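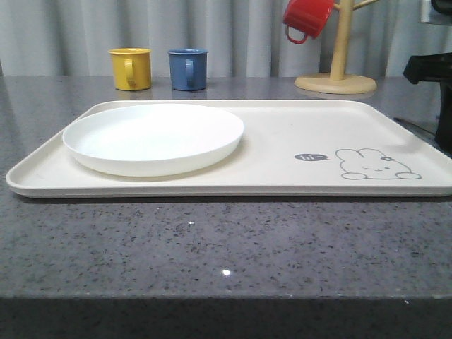

Open afternoon at Eleck, May

Eleck opens its doors once a year, and this time 82 of us turned up to see whether a robot could set the tea things out. The kitchen bench is at the back of the Bestum building, up a flight of stairs that the invitation called "a short walk". We were let in at 2 and handed a badge and a biscuit.

The task on the kitchen bench was billed as Tray Service. Plate on the tray, cups off the tree, everything back where it came from, repeat until the visitors drift off towards the sandwiches.

One white plate, one cream tray, and a rabbit having a lie-down on the right-hand side. The rabbit says "hi~", which was a warmer welcome than I got at the front desk.

Yellow cup and blue cup at the back, red mug still hanging on its wooden tree. A man behind me asked why they couldn't all be the same colour. He was given a very long answer, with a handout.

The speckled worktop is as shiny as a showroom's, and you can see the yellow cup in it. I was told shine is a nuisance for the software. It's a nuisance in my kitchen too.

The talk afterwards was by the Pametti people, who had 16 slides and got through most of them. Yáñez sponsored the coffee, served in paper cups by a human being. Parking was 200 yards off, uphill both ways by my reckoning.

Next open afternoon is the same time next year. Wear flat shoes for the stairs.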